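Bench tips: testing parallel grippers on a microwave door and panel

By Mesfin Wako. Last revised Aug 16, 2025.

These notes come out of a long comparison of finger pads, mounts and camera positions on kitchen appliances at Workneh. The microwave got the most time. A push-button door release, a flat panel and a hinged door cover three kinds of contact in one cheap machine. Oven and kettle notes are on their own pages.

Setting up the counter

Clear the counter down to the one appliance under test. Mugs and towels can come back once the basic motions repeat.

Put the microwave on rubber feet or a strip of shelf liner. A compact model slides when pushed near the top of the door, and a few millimeters of slide will spoil a comparison between two pads. Mark the position of the feet with painter's tape and check it every 17 trials. If the case has moved, throw out the runs back to the last check.

Hang a plain cloth behind the appliance. White works for a dark-windowed machine. For an all-white machine try pale gray first, then white, and keep whichever gives the cleaner outline in the wrist view. Wrinkles are harmless at normal working distance. Ironing the cloth made no difference to the Flundeck edge finder in January, and we stopped doing it.

Unplug the appliance for contact tests. Plug it in only when the display or the inside light matters to the test, and keep a cup of water in the cavity if there is any chance of a start press. Running it empty is bad for it.

Choosing finger pads

Flat rectangular pads, bare: best for pushing on a door or a broad release button. They spread the load and leave no dents. Poor on small buttons, where one corner can catch the next key.

Flat pads with 2 mm silicone: the general choice. Silicone picks up grease from the door and loses grip slowly, so wipe with alcohol at the start of each session. Replace at 3000 closes or at the first torn corner.

Ridged tips: good on handles and plate rims. On a painted door outline they can leave a scuff. Put low-tack film over the contact area, or accept the scuff.

Narrow tips (Prolutent short set): the only ones here that pressed a single key on a crowded panel every time. They flex under side load, so do not use them to swing a door.

Change one thing at a time. Bethel Bogale ran 237 presses last winter with new pads and a new controller gain together, and the log could not be used for either.

Pressing buttons

Close the gripper before a panel press and use the joined tips as one finger. With the jaws open, one pad makes contact off the wrist axis and the wrist twists slightly under load.

Approach square to the panel. Stop 10 mm short, settle, then move in at low speed until the force limit trips. Set that limit by hand first: press the real button with a kitchen scale or spring gauge and add a small margin. Release buttons need much more force than membrane keys and should have their own setting.

An oval release button is a large target. Aim for the middle anyway. Presses near the rim can bind -- the button tilts and the latch stays shut.

Moving the door

Once the latch is free, put one pad behind the open edge and swing on an arc centered on the hinge. A straight pull drags the case across the counter. To shut the door, push on the face well away from the hinge side and keep the jaw clear of the seam beside the panel.

Placing the cameras

Use two views. The wrist camera shows the pads and the target close up, which is what matters in the last few centimeters. It loses the rest of the arm. A chest-height view shows the arm, the cable and the whole front of the appliance, and is the one to check when a press misses and the wrist picture looks fine.

Lock the exposure on both. A lit display or a warm inside light will pull auto exposure around, and the printed labels beside it wash out. If small print is still unreadable, teach the button positions by measurement from the case corner.

Leave slack in the wrist cable for the full reach, plus a hand's width. Check the connector after any run where the arm folds back on itself. The Prestness controller reports a loose plug as a gripper timeout, code 1987, and it is easy to waste an hour on gains before looking at the cable.

Both views, same microwave:

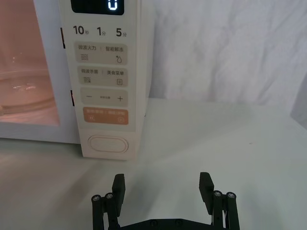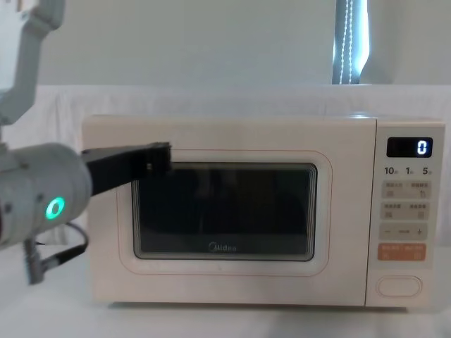

Wrist view with the jaws open (first); chest-height view with the jaw against the upper left of the door (second).

After a session

Wipe the door and panel with a damp cloth, dry them, and peel off any film. Write the pad type, force limit and camera height on the log sheet before changing anything. Spare silicone is in the second drawer, under the hex keys.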